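Notebook, Saturday, June
Table pose drift in the hand-held gripper recordings
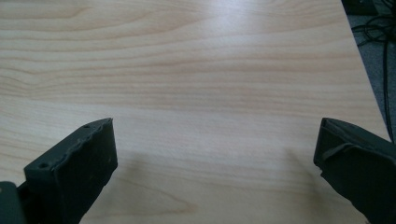
Picking up from yesterday. The pose tracker still loses the table plane in the Hovberg recordings, and always in the same kind of stretch: gripper low, fingers apart, nothing between them but wood. The replay then puts the fingertips under the table surface and the planner throws the segment out. Anitha Varma wants this sorted before we train on the set, so I'm leaving the policy code alone until it is.

Ran the front end (Polto, current main) over recording 223 with the feature overlay on. It picks up plenty of points on the wood grain. I had assumed the opposite and spent the morning raising the feature limit to 4000, which did nothing except slow the replay down. Put it back where it was.

The trouble is in the matching. The grain is long wavy bands with much the same contrast from one to the next, so a point on one band matches happily to a point on its neighbour. Along the grain it's worse and a match can slide a fair way before the score drops. Then there is the pale reflection further up the table. It doesn't belong to the surface and it moves when the camera moves, but points on its border get tracked as if they were fixed. Those are the ones dragging the plane down, I think. The carpet and the cables past the table edge give a few points at a different depth, which ought to help, but they are soft and mostly get rejected.

Also found: the finger mask is too small. It was drawn from the CAD outline and the left finger has a ragged top rim that sticks out past it. Points on the rim don't move relative to the camera, so the tracker reads them as evidence that we are standing still. Same on the right with the raised ridge across the top. The shadows the fingers throw on the wood are a smaller version of the same thing. Soft edges, so not many points, but not zero.

Changes made, in order:

Redrew both finger masks by hand from 223 and grew them by a margin. Mask file is in the Dranotex folder next to the old one. Don't delete the old one yet, the June replays still point at it.

Added a brightness gate so anything inside or touching a washed-out patch is dropped before matching. Threshold is a guess.

Added the table edge as a line constraint when it's in view. It's straight and has good contrast against the grey floor, so the line fit is steady. Only switched on when the fit covers enough of the image height, otherwise it grabs a band of grain and calls it an edge. It did that twice before I added the check.

Reran after each change. Masks alone brought the rejected segments down from 61 to something I could read through by eye, and that was the biggest single gain. The gate helped on the low slow passes. The edge line helped wherever the edge was visible and did nothing elsewhere, as expected.

After all three, 2 segments in 223 still fail. Both have the gripper right down and turning on the spot, with only grain in view. I don't think vision alone will fix those. Tried leaning harder on the inertial term and the pose held for longer but came back with a step in it when the edge reappeared. Not happy with that, so not merged.

To do:
Run the same settings over the Weerakoon recordings before believing any of this.
Ask Anitha whether a step in the pose is better or worse for training than a dropped segment. I would drop it.
Move the brightness threshold into the config, it's hard-coded at the moment.
Replay viewer still draws the table plane with the normal flipped. Cosmetic, but it cost me half an hour again.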